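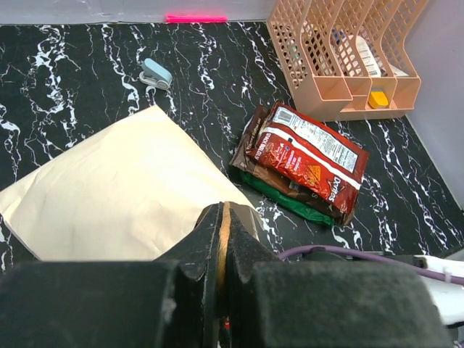 Kelechi Odukoya asks whether a bag can be filled standing up, the way a grocery bag is, and whether the flat method in this section is worth the extra counter space. A bag with a stiff base can be filled standing. The plain paper bags supplied with the Culeck packing set have a soft base and fold over when the first packet goes in off center. Use the flat method for these bags until the base has some weight in it.

4. Packing snack packets into paper bags

4.1 Before you start

You need:

- paper bags, medium, with string handles
- snack packets for the order
- the slotted organizer
- a closing tool (hand sealer or stapler, see 4.5)
- the packing list for the order

Choose a counter or table with a wall behind it. The wall keeps the organizer from being pushed off the back and gives you a fixed edge to work from. Leave enough clear surface for one bag lying flat, with a hand's width on each side.

1. Wipe the counter and dry it. Paper picks up any moisture left on a stone or laminate surface, and a damp base will tear when the bag is lifted.
2. Put the organizer in a back corner, with its slots facing you.
3. Put the closing tool toward the back wall, where the bag will not cover it.
4. Turn on a work light if the counter is in shadow. A small light strip at the foot of the back wall is enough for reading labels at close range.

NOTE: On a dark or patterned counter, small clear items such as twist ties and label backing are hard to see. Keep them in the organizer.

4.2 Opening the bag

1. Take one bag from the bundle and lay it flat, with the mouth pointing away from you.
2. Smooth out heavy folds with the side of your hand. Light creases do not matter.
3. Check both string handles. Pull each one gently. If an end comes loose, set the bag aside and use it for an order that will be boxed.
4. Lift the top layer at the mouth and slide your other hand in as far as the base. Spread your fingers to open the corners.
5. Leave the bag on its side. Let the handles hang clear of the opening.

CAUTION: Do not blow into the bag to open it. These bags hold food packets that people may eat from by hand.

Bags from the older Plomard bundles are slightly narrower. Open these the same way but load one packet fewer in each layer.

4.3 Loading the packets

Sort the packets by size before you load. Large pillow packets go in first, then medium packets, then small wrapped items.

1. Hold the upper edge of the mouth open with one hand.
2. Slide the first large packet in, bottom seam first, until it touches the base.
3. Place the second large packet beside it or on top of it. Do not press down. Pillow packets contain air and will split at the back seam if squeezed.
4. Turn any packet with a barcode so that the code can be read through the mouth of the bag. You will need it for the check in 4.4.
5. Tuck small wrapped items into the space along the side. They hold the larger packets in position.
6. Stop when the packets are two fingers below the edge of the mouth.
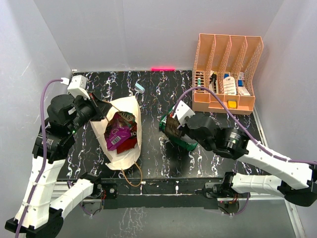 Figure 4-2. Bag on its side, with snack packets inside.

If a packet catches on the edge of the bag, draw it back and lower the edge before trying again. Pushing against a caught packet usually tears the paper next to the handle, where the glue makes it stiff.

The weight limit for a medium bag packed this way is 300 grams for each handle. Most snack orders come in well under the limit. Orders that include jars, cans or drinks do not belong in this bag at all. See Section 5.

NOTE: If the string handle curls over the front of the counter, leave it there while you load, but keep drawers below it closed. A handle shut in a drawer will pull the bag onto the floor.

4.4 Checking the order

1. With the bag still on its side, compare the packets with the packing list.
2. Read or scan each barcode you can reach. For a packet that is face down, lift one corner only.
3. Mark the list. Write the bag number in the top right box.
4. If a packet is missing, fill the space from the shelf before you stand the bag up. It is much harder to add a large packet to a standing bag.
5. Fold the list once and slide it in against the side of the bag.

Annunziata Pace's team at the Alarcón counter checks the packets in the organizer before loading and skips step 2. You may do the same if every packet for the order fits in the slots. Mixed orders generally do not fit.

4.5 Standing and closing the bag

1. Put one hand under the base and the other on the upper side, near the middle.
2. Turn the bag upright in one movement. Do not lift it by the handles yet.
3. Tap the base lightly on the counter so the packets settle.
4. Bring the two edges of the mouth together and fold them over once, toward the front.
5. Close the fold with one staple at the center, or with a paper label. Keep the staple clear of the packets.
6. Lift the bag by both handles and hold it for a few seconds. Listen for tearing at the base.

CAUTION: A hand-held heat sealer closes plastic packets only. Do not use it on the paper bag. The paper will scorch and the fold will not hold. After use, let the sealer cool with its lever up, away from paper.

If you are resealing an opened plastic packet, do this before the packet goes into the bag. Press out a little air, run the sealer slowly across the top, and wait for the seam to cool. Packets that have been opened are for sampling trays only and must not be added to a customer order.

4.6 Storing empty and filled bags

Empty bags are supplied 96 to a carton. Keep the carton closed and off the floor. Take out a small bundle at a time, as bags left on an open counter lose their folds and take longer to open square.

Stand filled bags in a single row. Do not stack them. A new packer should allow around 17 minutes for the first few orders, including the check. Edit Bodnár has asked that the shelf next to the door stay free for pickups after 4 p.m.

4.7 Problems

Bag will not stay open while lying down
The corners of the base are still folded. Repeat 4.2, step 4.

Packets slide out when the bag is turned upright
The bag is underfilled. Add a folded sheet of paper at the mouth, or use a small bag.

Handle comes off when lifted
Support the base, lay the bag on its side and move the packets to a new bag. Save the damaged bag for the return box, item 522 on the supply form.

Fold springs open
Make a second fold over the first and move the label down to cover both.

Related sections
Section 3: Setting up the Trorkthorpe packing counter
Section 5: Packing jars, cans and drinks
Section 6: Labels and packing lists
Cleaning the hand sealer
Culeck supply form and reorder numbers
Changes to this guide, June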